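A thread on tea towels, face cloths and the rest of the linen cupboard, which I have finally been made to deal with.

Background: we moved from Tollbridge in February with 7 boxes marked LINEN. There are two of us. We own one bath.

I have now opened all of them and I have opinions about grey cloth.

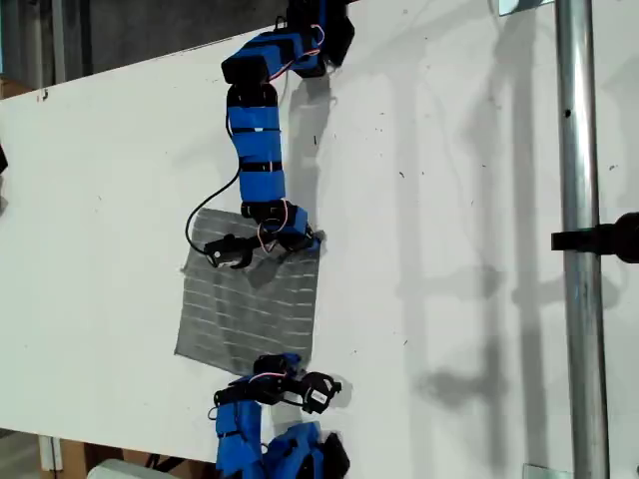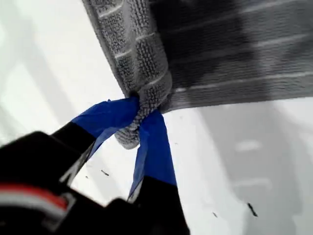 Grey cloth, twice. The second one is close enough to see the loops.

First opinion: grey is the colour a towel is when it has given up on being judged. White shows everything. Navy shows lint. Grey could be filthy or brand new and you'd have to ask it.

Second: the number on the label. Towels are sold by weight per square metre, and the shops talk about it the way people talk about wine. Mine say 500 or 600. The 600s feel like a hotel and take until the following evening to dry on our line.

The 500s dry by lunch. I have stopped apologising to guests for the 500s.

Third: fabric softener. I used it for years, by the capful, and wondered why drying myself felt like being patted with a raincoat. It coats the loops. Stop using it, do a few washes with a bit of white vinegar, and the towel remembers its job.

(My mother disputes this. My mother's towels are also very soft and move water from one part of you to another.)

Fourth: there is a shop called Brullent that will sell you a set of "heritage" bath sheets for $2,250. I checked whether that included the bathroom. It was a set of six. I don't know whose heritage it is but I hope they're getting a cut.

Meanwhile the best towel in this house is a Sudel one from a closing-down sale, brown, with a bleach mark near the hem. It will outlive me. Whoever does the eulogy is welcome to mention it.

Fifth: folding. Thirds lengthwise, then in half, then in half again, fold facing out. The pile looks like a magazine for as long as it takes somebody to pull one from the bottom.

Anyway, four boxes have gone to the animal shelter on Mahlangu Street, who were delighted – they go through towels like you wouldn't believe, and the dogs have never once asked about the weight per square metre.

Pillowcases tomorrow. There are a lot of singles.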